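I've been promising a gallery from the Otstead room for months now, so here we are. For anyone new, I spend my working days showing robots how to handle laundry. I hold a pair of hand-held grippers, I do the job myself with those instead of my fingers, and the recordings go off to become training material. No arm moves while I'm doing it. The arms get their turn later, once there's a pile of good episodes to learn from.

We do remote control as well, where you drive a real arm from across the room and it copies you, and I'll get to that because people always ask which one I like better. (Grippers. Sorry, arm people.)

Captions are mine and so are the opinions. I've kept it to three pictures because every other gallery I've ever put up had forty and even my mum stopped scrolling.

## The garment, before any folding

Blue garment, cream mat, black gripper jaws hovering over the lot. A crumpled start is the whole point of the exercise. If every episode begins with the thing already laid out nice and square, the robot learns to fold things that are already laid out nice and square, and there's not much call for that in anybody's house.

So before each go I scrunch it up, drop it and leave it however it lands. I used to cheat a bit and give it a little tug so the hem was facing me. You can pick those episodes straight away when you play them back, they're all suspiciously tidy! The folding guide we work from was written by our partners at Mirndale, and it now has a line in bold that says to leave the garment where it falls. I'm fairly sure that line is about me.

The first grab is the one I think about most. With your own hands you'd just dive in and feel for the shoulder seam. With two curved jaws that come to a point, you can't feel a thing, so you have to look for an edge, commit to it, close, lift a little and see what comes up. If it's two layers when you wanted one, you put it down and try again, and you keep recording while you do. Leaving the fumbles in was a hard habit for me to learn. I wanted every take to be lovely.
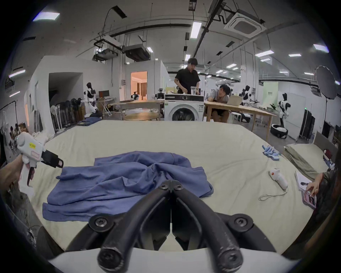
## Grippers in hand

This is the part of the job my forearms know best. You hold one unit in each hand, squeeze to close, and everything the wrists do goes into the recording. The units aren't heavy for the first few minutes. By the end of a long block they weigh as much as a wet doona, and I've started doing the stretches my physio gave me for tennis elbow, having never played tennis.

A few things I've picked up that might help if you're starting out:

- Slow down, then slow down again. The pace that feels silly is usually the right one. Real arms don't like being asked to whip around.
- Keep both units where the cameras can see them. If one wanders off down by your hip, that stretch of the episode is pretty much useless.
- Pinch cloth near the tips, and not too much of it. A big greedy mouthful of fabric feels secure and then won't let go when you open up.
- Breathe out before you lift. No technical reason, it just stops me jerking.
- Do the boring reset the same way each time, even when you're starving.

My best run so far is 103 keepers in one block, folding the same sort of thing over and over. I was so pleased with myself that I came home and refolded the linen cupboard. Most blocks are nowhere near that. On a bad one I'll get 12 in a row that I wouldn't show anyone, usually after lunch, and usually because I've started thinking about something else and my left hand has gone off on its own little adventure.

The left hand deserves its own paragraph, really. I'm very right-handed, and for the first couple of weeks my left gripper was basically a paperweight – it held the corner down while the right one did all the thinking. That would be fine except the robot picks it up too. It learns your lazy habits right along with your good ones. So I spent a whole week leading with the left on purpose, which felt like brushing my teeth in a mirror at a fun fair, and the folds came out looking like dropped pies. Worth it, though. Now I swap sides every few goes and don't have to think about it so much.

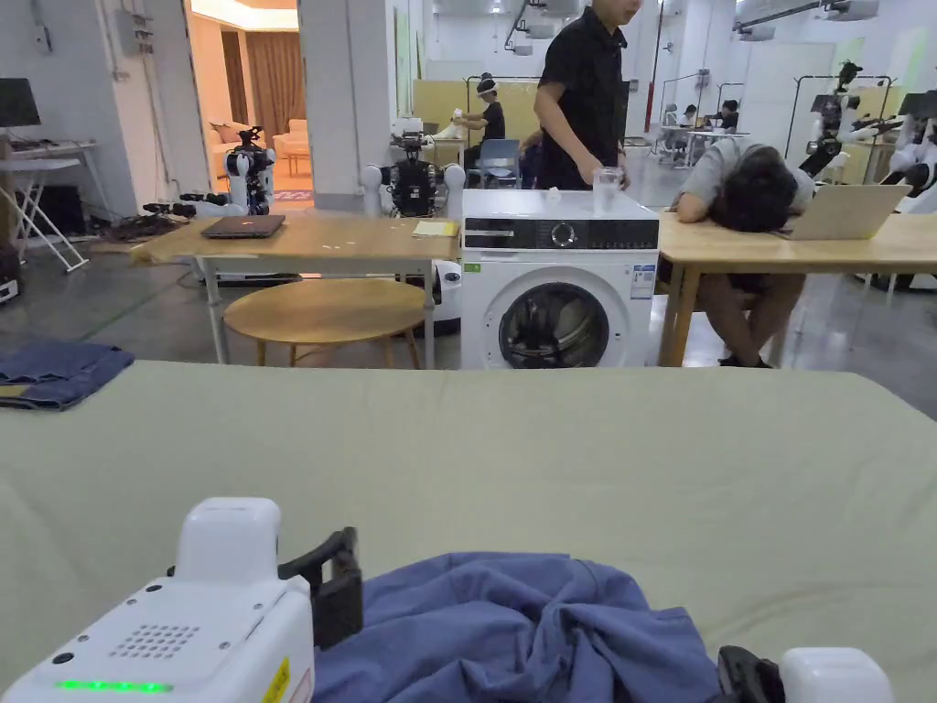
Then there's the question of when to stop. An episode needs a clear finish, so the policy (that's the bit of software that ends up running the arm) has some idea of what done looks like. For us, done means the cloth is folded, both grippers are open, and both have moved back out of the way. If I snap the fold down and immediately reach for the next thing, I've taught it to be rude and never finish its sentences. I hold still for a slow breath at the end and then stop the recording.

I reckon that pause is what separates the people who are new from the people who've been at it a while. New folks are off like a shot the second the last crease goes down. I was too.

## Both units down

My favourite bit of any block: grippers resting side by side on the green, and nothing in my hands but a sandwich. The lights on the front edges stay green while they're sitting there and I find that very soothing, like a kettle that's ready when you are. There's a folded pair of jeans off to the left of the table as well.

Let me tell you about denim. Denim is a menace. A cotton top sort of forgives you, it flops where you put it, but jeans have opinions. The waistband is thick, the legs want to spring back open, and the seams down the side are so stiff that if you grab one in the wrong spot the whole leg swings around like a gate. When we did our big push on trousers we recorded 292 episodes, and the notes I kept were mostly swearing. What worked in the end was going leg over leg first, smoothing with the back of a closed gripper, and only then bringing the waist down. I'd been trying to start at the waist, as you would at home.

The washing machine out in the middle of the room is the next thing I'm keen on. Front loaders are a great task for this sort of teaching because there's so much in it that people do without thinking. Open the door, get the arm in past the rim, grab what's there, bring it out without dragging a sleeve along the floor. I've been practising the moves at home with kitchen tongs and a basket of tea towels. The dog is not a fan.

## So, grippers or remote control?

Righto, the question I get in nearly every email.

Remote control is where you steer the actual arm. What you see is what the arm can really do, so there's no guessing later about whether it could have reached that far or turned that tightly. If you ask for something impossible it just won't go, and you find out on the spot. That's a huge plus. The down side is that it's slow, and you lose the feel of the thing. Picking up a sock by remote control is like threading a needle with oven mitts on, at the end of a broom.

Grippers in your own hands are quick and natural, and you can set up on any old table. But your arms bend in ways the robot's don't, and it's very easy to record a beautiful fold that a machine could never copy. I've had to unlearn leaning over the table, and reaching round behind my own wrist, and a little flick I was quite proud of.

My view is you want loads of the hand-held stuff for variety and a smaller amount of remote driving to keep you honest. The crew over at Nirnau do it the opposite way round, and their towels come out better than mine, so take that with a grain of salt. A mate who does assembly work at Hämmerli says remote control wins hands down for anything with a screw in it, and I believe it. Cloth is its own kettle of fish.

I put all this to our little mailing list back in June and got a lovely long thread out of it. I'll paste in a couple of the replies after the last picture, seeing as they both disagree with me.

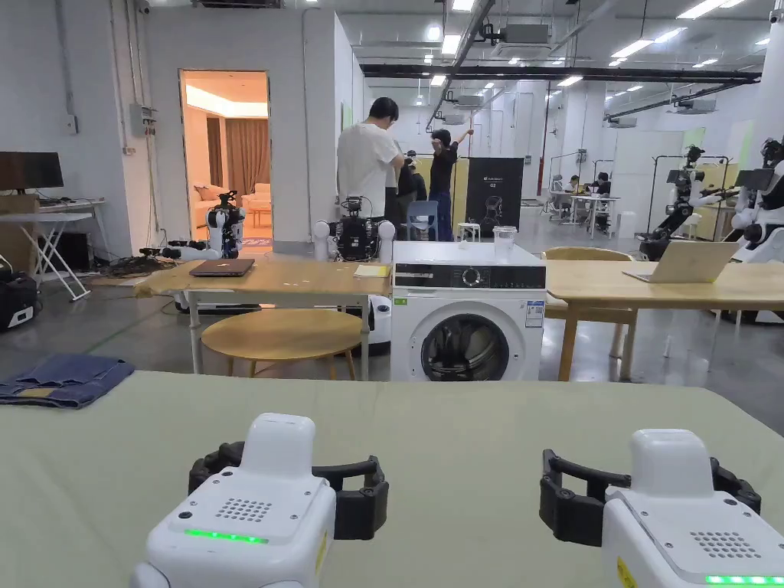 Reply from the list: I'd push back on the split. We started new people on remote control for their first fortnight, before they ever touched a hand-held unit, and their gripper episodes were much better for it. They already knew where the arm would complain. If you begin with the grippers you pick up all your human shortcuts and then spend a month getting rid of them.

And another, shorter: You're going too slow. Ours copes fine with a normal folding pace, and the slow episodes made it dither over every corner.

I've been chewing on the first one ever since, and I'd love to try it with whoever joins us next. The second one I'm still arguing with. I did a block at a faster clip to be fair about it and half the corners got away from me, but that might just be me and my left hand. If you've got a folding pace that works for you, write in and tell me what it is, and what you're folding. Bonus points for fitted sheets – I haven't been brave enough yet.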